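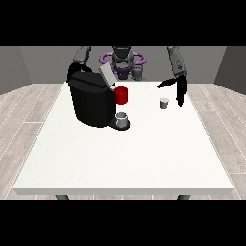
The first thing Kanyarat Prasertsri ever said to me was "You're squeezing it like it owes you money."

She meant the pod. I had the headset on and a controller in each hand, and inside the headset there was a white table and a black coffee machine with its lid up, and my right gripper (I was already calling it mine, ten minutes in) had just sent a coffee pod skidding off toward the back wall. It went over the far edge. I leaned forward to look for it and cracked my very real forehead on a very real shelf.

"Reset," said Kanyarat, and the pod was back.

I should say how I got there. I'd been let go from the bakery in December, and my cousin Dhillon sent me a listing from a company called Eveo that wanted people with "steady hands and patience." I have one of those. They were paying by the successful try, and the target was 2000 of them. Pick up the pod, put it in the machine, shut the lid, let go. I figured I'd be done by the weekend. I've made up to 8 trays of croissants at a time with a head cold, how hard could a coffee pod be?

Well.

The thing is, the robot learns from whatever you do. If you dither, it dithers. Kanyarat showed me this on my second day. She pulled up a test version that had been trained on one guy's tries, a guy named Dravetti who'd left before I started, and we watched the arm come down toward the pod, stop, back off a little, and come down again. Every single time.

"Was he nervous?" I asked.

"He was careful," she said. "He used to do that with doors, too."

I thought about that all the way home on the bus. Somewhere there was going to be a robot that set things down the way I set things down, and I didn't even know how I set things down! I went home and watched myself put away the dishes. I push cups. Did you know that about yourself, if you do it? I put a cup on the shelf and then give it a tiny shove with my knuckle, like I'm telling it to stay.

By the second week I'd gotten decent. You learn to come in slow from the side and forget you have wrists. You learn that the left arm will wander if you stop thinking about it, so I kept mine parked up behind the machine and talked to it. Stay, I'd say. Good. Kanyarat could hear me through the partition and never brought it up, and I loved her for that.
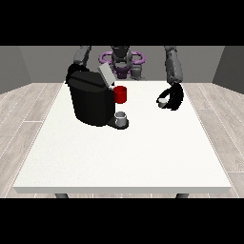 Right hand on the pod, left hand behaving itself.

My best run was 16 in a row. Then on the next one I had the pod, I really had it, and my phone buzzed in my back pocket and my whole arm jumped. I said a word. The microphone was on.

"That one we'll throw out," said Kanyarat.

It was a Saturday when I hit the number. I didn't notice, because the counter on the screen counted all the tries, the bad ones too, and it said 2959, and I was just sitting there waiting for the next reset. It didn't come. The white cup stayed where it was. I waited some more, and then I took off the headset and Kanyarat was standing in the doorway in her coat, eating a granola bar.

"You want to see it?" she said.

So we sat down at her desk, shoulder to shoulder, and she started it up with no one at the controls. The same table, the same red mug up against the machine that I'd been looking at for weeks and never once had to touch. The right arm came in slow, from the side. It took the pod. It didn't stop halfway, it didn't back off, it just carried it over and lowered it in, and I was so proud I grabbed her sleeve.

The lid went down. The gripper opened and lifted away.

And then it came back, maybe an inch, and gave the lid a tiny shove.

Neither of us said anything. She ran it again. Slow from the side, pod, lid, let go -- shove.

"Did I do that?" I said. "Every time?"

"Not every time," said Kanyarat. "Most."

"Can you take it out?"

She thought about it. She had a crumb on her collar and she was watching the arm hang there over the table, waiting for somebody to tell it what was next.

"I could," she said. "It'd be a lot of trimming."

She ran it a third time. My mother put cups away like that, by the way. I called her from the bus stop to ask, and she said she did no such thing, and while she was saying it I could hear her in the kitchen, putting away the cups.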